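Protokoll unseres Treffens im Gruppenraum, 19. September

So, ich bin diesmal wieder mit Schreiben dran, also bitte nicht zu streng sein. Wir waren 15 Leute, was für den Raum schon ganz schön viel ist, und angefangen haben wir wie üblich erst, als alle einen Stuhl hatten.

Punkt 1: Protokoll vom April
Wurde angenommen, mit einer Korrektur. Der Schrank, den wir über Mermont bestellt hatten, kam mit vier Einlegeböden und nicht mit drei. Ich hab's geändert. Der vierte Boden steht übrigens immer noch hinter der Tür und darf gern eingebaut werden!

Punkt 2: Der Raum selbst
Das war der längste Teil. Es ging um die Decke, die ja ziemlich viele von uns beim letzten Mal zum ersten Mal richtig angeschaut haben. Die Balken sollen so bleiben, wie sie sind, da waren sich alle schnell einig. Bei den Rohren und Kabeln gab es zwei Lager: die einen wollen sie verkleiden, die anderen (ich gehöre dazu) finden das rausgeworfenes Geld und außerdem kommt man dann nie wieder ran, wenn mal was ist. Abgestimmt haben wir auch – 9 dafür, alles offen zu lassen, 4 für die Verkleidung, der Rest hat sich enthalten.

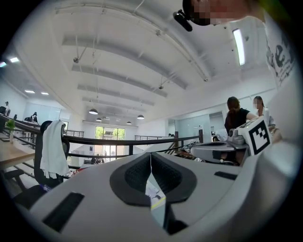
Lesezeit: 2 Minuten

Weiße Wände, weiße Decke und dann noch das Glas neben der Tür, das so spiegelt – einigen ist das zu kühl. Vorgeschlagen wurde eine Folie auf der Glasfläche, halbhoch, damit trotzdem noch Licht durchkommt. Hirkora hat uns dafür ein Angebot geschickt, das aber nur bis Monatsende gilt. Ich frage nach, ob wir vorher ein Muster bekommen können, im Katalog sieht ja immer alles gut aus.

Der Durchgang muss frei bleiben! Das wurde jetzt zum dritten Mal besprochen und ich schreibe es deshalb extra auf. Keine Kisten, keine Jacken, auch nicht »nur ganz kurz«. Für die Jacken kommt eine Hakenleiste an die Wand im Flur.

Punkt 3: Akustik
Wenn mehrere Gruppen gleichzeitig reden, versteht man hinten kaum noch was. Wir probieren es erst mal mit Vorhangstoff, den wir von Puvthorpe günstig als Restposten kriegen würden. Farbe ist offen, Senfgelb wurde mehrfach genannt und einmal sehr laut abgelehnt.

Punkt 4: Verschiedenes
Der Ausflug nach Mendoza (das Lokal, nicht die Stadt, es gab kurz Verwirrung und ein bisschen Hoffnung) findet statt, die Liste hängt am Schrank. Wer mitwill, trägt sich bitte leserlich ein.

Offen geblieben sind das Muster für die Folie, der Stoff und der Einlegeboden. Das nehmen wir beim nächsten Treffen wieder auf.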